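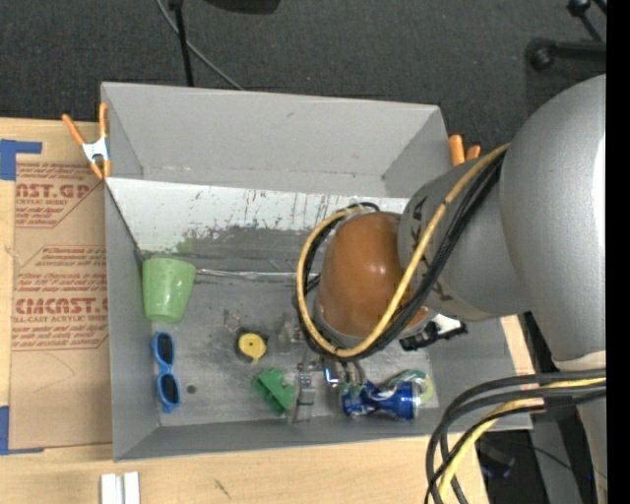

Setsuko Hattori asked, after reading our last report, whether the arm was learning to pick things up or just learning where in the bin things usually end up. She said a map of the popular spots would get you a long way, and that she'd want to see the two pulled apart before she believed any of our numbers. Fair enough! It annoyed me for a day or so and then I rearranged most of the quarter to deal with it, so a good chunk of what follows is an answer to her.

First, where we are. Cluludau is on plan for money and a little behind on time. We've now logged 2523 grasp attempts with the current gripper settings, all from the same bin on the same table, with the mixed junk you'll remember from the proposal – crushed drinks can, sunglasses, plastic cup, odd bits of metal and plastic. I've thrown out everything recorded before the settings changed. It hurt to lose it, but the old runs closed the gripper harder and the success labels don't mean the same thing any more.

For anyone joining at this point, Hadgu is the part that does the choosing. It looks at the view of the bin, considers a lot of possible gripper positions and gives each one a score for how likely it is to end with something held. The arm goes for the best one. Afterwards we record whether anything came up, and that goes back into the training pile. We never tell it what a cup is or what a can is. All it gets is the picture, the move and a yes or no.

Now, Setsuko's question. I tried two things.

The cheap one was a stand-in that never looks at the bin at all. I gave it the history of successful positions and let it choose from those in proportion to how often they'd worked. It did better than I wanted it to, I'll admit. Anything tends to roll or slide towards the middle after a few drops, and the stand-in was more than happy to keep poking there. It got something in a bit over a quarter of its tries, where Hadgu was getting just under two thirds in the same sessions. So there is a shortcut, she was right about that, and it accounts for part of the score I was so pleased with in spring.

The slower one was to spoil the shortcut. For 500 of the attempts I set the bin up by hand so that the middle was bare or nearly bare, with objects pushed against the walls and into the corners. Walls are nasty. The gripper has to come in at an angle or it fouls the side, and the arm's cables don't love some of those poses either. Hadgu's score dropped to a little under half on these. The stand-in's score dropped to almost nothing, it just went on grabbing at bare floor. I take that as decent evidence that the model is using what it sees, and also as evidence that we've been feeding it too many easy, central piles.

The part I'm keenest on is Aneck. That's our name for the held-out set, the objects Hadgu never trains on, and until this quarter it was really only a box of good intentions. It now has proper rules. Objects go in one session at a time, they come out again afterwards, and none of those sessions may be used for training, however tempting. We've run 200 attempts on it so far. Rigid things with a clear edge go well, nearly as well as the familiar ones. See-through and shiny things go badly. The depth readings come back full of holes on anything clear, so as far as the model can tell there's a bit of slightly strange floor there, and it sensibly goes somewhere else. Thin wire is hopeless for now and I'm not going to promise you anything on it.

I also had a go at retraining with the colour image only, no depth, to see if it would do better on the clear objects. It did, slightly, and got worse at nearly everything else (it kept stopping too high and closing on air). I'm now trying a version that gets both and is told how much to trust the depth at each point. Early days. The first attempt at this ran overnight and learned to distrust depth everywhere, which I suppose is one way to be consistent. I've since changed how the two are weighted and it behaves more sensibly, but I've not got enough attempts on the new version to give you a figure I'd stand behind.

Something that did go wrong: our success check. It works by looking at how far the gripper is closed after lifting. If it has closed all the way, we call it a miss. Very thin objects let it close nearly all the way, so some real catches were being written down as failures, and the model was duly learning to leave thin things alone. I found it while watching a run over lunch, seeing it lift a flat bit of plastic quite nicely and then log a zero. We now compare the view of the bin before and after as well, and if the two checks disagree the attempt goes into a folder for me to look at. The folder fills up faster than I'd like. Going back through the older attempts to correct the labels is the main reason we're behind.

The shared interface with Nelar is finished on our side. Their planner can ask Hadgu for the top 4 grasps in place of the single best and pick the one it can reach most comfortably. In our own tests that helped near the walls, where the best-scored grasp is often one the arm can only get to by doing something alarming with its elbow. They've not yet had time to try it on their own set-up, so please treat that as half done.

Between now and November I'd like to do the following. Finish the label corrections and retrain from scratch on the cleaned data. Make the hard layouts a regular part of collection, mixed in with the ordinary piles. Run a longer Aneck test with the depth-trust version, the colour-only one and the current model in shuffled order within the same session, so that none of them gets the benefit of a good morning. And repeat the stand-in comparison with the retrained model, and put it in every report from here on. Setsuko, I'll send you the raw logs for that one too if you want them.

Two requests. I'd like to move what's left in the travel line over to storage, as keeping before and after views of every attempt has pushed our disk use well past the estimate. And could we shift the written results on unseen objects to the November report? I could hand you a number today, but it would come from a model trained partly on wrong labels and I'd only have to replace it.

The per-session tables are in the project folder under the same name as last time, with the corrected sessions marked in the final column. Sessions without a mark still have the old labels, so go easy on those.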